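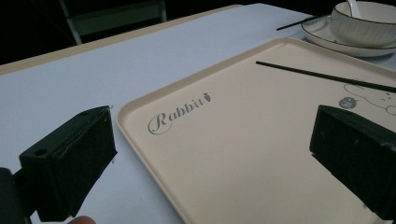

Galerie : bonnes pratiques, poste table

Mise en ligne vite fait avant la réunion, jeudi 7 janvier 2021. Relecture plus tard, si j'ai le temps. Page pour ceux qui démarrent à la pince tenue en main sur le poste table, et pour ceux qui ont fait le stage de novembre et ont déjà tout oublié (si si). Les règles sont celles de la fiche Cestasine, version 3, plus mes remarques. Quand ça se contredit, c'est la fiche qui gagne.

Plateau Rabbit, baguettes, bol sur assiette
Approche par le coin du plateau, les deux doigts de part et d'autre, ouverts. Une baguette noire en travers du plateau, l'autre sur la table près de l'assiette. La cuillère est dans le bol, manche en l'air.

À retenir pour ce poste :

Ouverture de pince. Ouvrir AVANT d'arriver sur l'objet. Pas pendant. On voit trop de séquences où la main descend et s'ouvre en même temps, le modèle apprend une espèce de plongeon et derrière c'est Lieven qui récupère les bols.

Baguettes. Objet fin, foncé, doigts foncés aussi. Donc lentement, et on marque un arrêt avant de fermer. Prise vers le milieu. Si elle roule, on la laisse s'arrêter toute seule, on ne la poursuit pas à travers la table. Séquence perdue = séquence marquée, on ne rattrape pas au montage.

Plateau. Par le rebord, jamais à plat en poussant. Rien dessus quand on le soulève, la baguette s'enlève d'abord. Un plateau posé de biais, on le prend de biais, pas la peine de le redresser pour faire joli. La fiche demande justement des orientations variées, et tout le monde remet tout droit par réflexe.

Bol et assiette. Deux objets, deux prises. Bol d'abord, puis assiette. Ceux qui prennent les deux d'un coup : c'est refusé à la relecture, Thitima ne fait pas d'exception. La cuillère sort du bol avant qu'on touche au bol.

Main de l'opérateur
Le bout d'un doigt dans le champ, en bas, sous la pince : toléré par la fiche tant que ça ne touche pas l'objet. Toute la main devant, non. Bagues et montres au vestiaire.

Question revenue trois fois au stage : est-ce qu'on peut aider avec l'autre main ? Non. Même pas pour retenir l'assiette. Si l'objet glisse, il glisse. L'échec propre est utile, l'échec sauvé à la main ne sert a rien et en plus il fausse le taux de réussite.

Fond et lumière
Chaise au fond, dans le noir ou presque, ça passe. Les règles du fond :
personne qui traverse pendant une prise
pas d'écran allumé face au poste
pas de badge, courrier, photo de famille, téléphone sur la table
les meubles peuvent rester, on ne les déplace pas entre deux prises d'une même série

Le dernier point est celui qu'on rate le plus. Quelqu'un s'assoit, se relève, la chaise a bougé d'un demi-mètre, la série est coupée en deux. Pas grave, mais il faut le noter dans le cahier. Le cahier ! Pas un post-it.

Lumière du plafond ou lampe, au choix, mais on n'y touche plus une fois la série lancée. Plan de travail clair : attention aux reflets quand on ajoute une lampe, faire une prise d'essai et la regarder en entier avant de continuer.

Sécurité
Court, parce que tout le monde saute ce paragraphe.

Vaisselle ébréchée : poubelle, tout de suite. Pas "on finit la série".
Doigts de pince : vérifier la vis et la garniture au début de chaque demi-journée. Garniture décollée = on change, on ne recolle pas.
Poignet : pause toutes les 87 prises, c'est le chiffre de la fiche, ne me demandez pas pourquoi pas 90. Réponse de Lieven Mertens : "parce que c'est là que j'ai eu mal". Bon.
Câble passé derrière le coude, jamais devant.
Pas de liquide dans les bols sur ce poste. Le poste liquide est à côté, avec un bac, une serpillière et ses propres règles.

Quand ça passe au bras
Les séquences servent ensuite au bras de la salle Colton. Là c'est une autre fiche et il faut l'habilitation. Résumé pour ceux qui viennent juste regarder : on reste derrière la ligne jaune, on ne tend rien au bras, on ne ramasse pas ce qui tombe tant que le voyant n'est pas éteint. Une cuillère par terre peut attendre.

Vitesse réduite pour tout nouvel objet, y compris un objet "presque pareil". Un bol d'une autre taille est un nouvel objet. Une baguette d'une autre couleur aussi, oui, on en a discuté longuement, la décision est prise.

Quantités et nommage
Objectif du lot : 4000 prises, livrées par paquets de 500. Un paquet incomplet n'est pas livré, il attend. Merci de ne pas compléter avec des doublons pour arriver au compte, ça se voit.

Nom de série : poste, initiales, numéro. Pas d'accents, pas d'espaces, pas de "final", "final2", "vraifinal". Les séries ratées gardent leur numéro, on ne renumérote rien.

Relecture
Deux personnes, jamais celle qui a tenu la pince. On regarde à vitesse normale d'abord, puis au ralenti autour de la fermeture. Trois cases : bon, échec propre, à jeter. "À jeter" doit avoir un motif, même un seul mot. La semaine dernière j'ai trouvé "bof" comme motif. Non.

Ce qui part à jeter d'office :
visage reconnaissable, même flou, même au fond
main qui touche l'objet
objet changé de place par l'opérateur en cours de prise
caméra masquée pendant la fermeture

Ce qui se garde, contrairement a ce qu'on entend : objets coupés par le bord de l'image, prise lente, deuxième essai après un raté, table un peu en désordre. Une table trop bien rangée c'est même un défaut, voir la remarque d'Overgaard sur le premier lot. Ils avaient tout renvoyé, les baguettes étaient parallèles partout.

Encore à trancher
Les logos et textes imprimés sur la vaisselle. Le petit lapin et la carotte du plateau, ça ne gêne personne pour la prise, mais la fiche dit "objets neutres de préférence" et chacun lit "de préférence" comme il veut. Pour l'instant on garde, et on note le motif dans la colonne remarques. Thitima Wiriya pose la question chez Stimik.

Gants ou pas gants : toujours pas de réponse. En attendant sans gants.

Reste à ajouter ici : le poste linge, le poste tiroir. Si vous repérez une erreur dans les règles, un mot dans le cahier du poste, page de gauche. Les fautes d'orthographe je les connais.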